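How to plan the budget for a two-arm kitchen cell

My name is Blagoje Nedeljković and I do the purchasing at Fuvico, where we prepare food tests with robot arms in an ordinary kitchen. In June I had to plan our second cell, and I made notes for colleagues who will do the same.

Step 1. Write the tasks before you ask for any quote. For each task put down what the arm must hold, how far it must reach and what stands in the way. A soft bag is a different purchase from a hard jar, so check the fingers first and the arm second.

Step 2. Measure the counter with everything on it. I measured ours when it was tidy, and later the bottles and bowls took the room that I had promised to the arm.
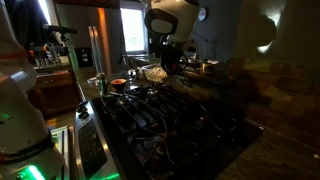
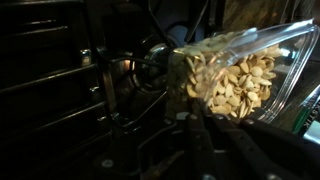
Step 3. Separate the big price from the small ones. The arms are the big price and the supplier gives it quickly. The small ones you must collect yourself. In our sheet the spare finger sets were $748, cables and mounting plates $300, and the wrist camera with its bracket came in another line. Freight from Nanovberg added $2,156, and this I had forgotten completely in the first version.

Step 4. Ask for the delivery time in writing. Palumbo told us 4 weeks by phone, but the quote did not mention it. Sukard put it on the first page - I prefer this.

Step 5. Leave a line for food and cleaning. My colleague Zdenka Krasniqi keeps this line, and she adds gloves, wipes and replacement containers to it. Check also which parts of the gripper can be taken off for washing, and order the correct screwdriver with them.

Send the finished sheet to the person who will run the cell before it goes to the manager. Zdenka found two missing items in mine, both of them power cords.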